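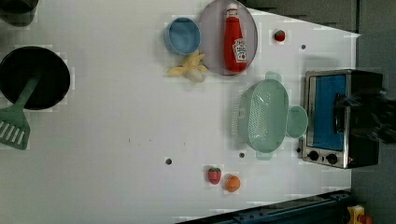 Drirkska is looking for people to try out Brandeck, our tabletop arm kit, before it goes on sale. You will set small kitchen jobs for the gripper and write down how each one goes. The props are toy food and everyday kitchenware, such as a green slotted spatula, a colander and a toaster oven with a blue door panel. Sessions last 70 minutes.
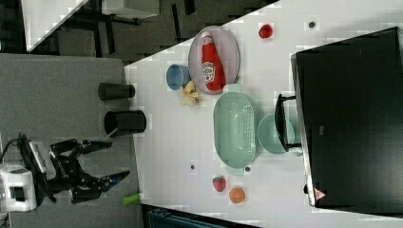 You don't need any experience with robots. You must be over 18 and able to stand for most of a session. We have 71 places.

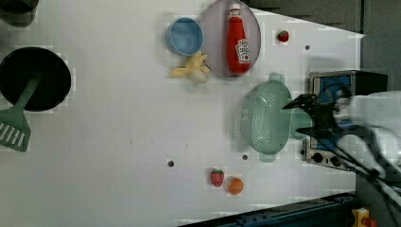 Gripper at the colander, next to the toy stove.

We pay travel costs and give a voucher at the end. Sessions are held in Room 2110, Ekpo House, and run until April.

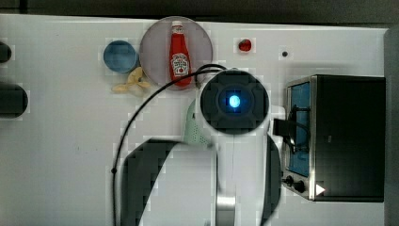 How to apply

Write to Hongmei Jia or Chukwuemeka Oyewole at the Ekpo House desk by 1st September, saying which mornings or afternoons you can do.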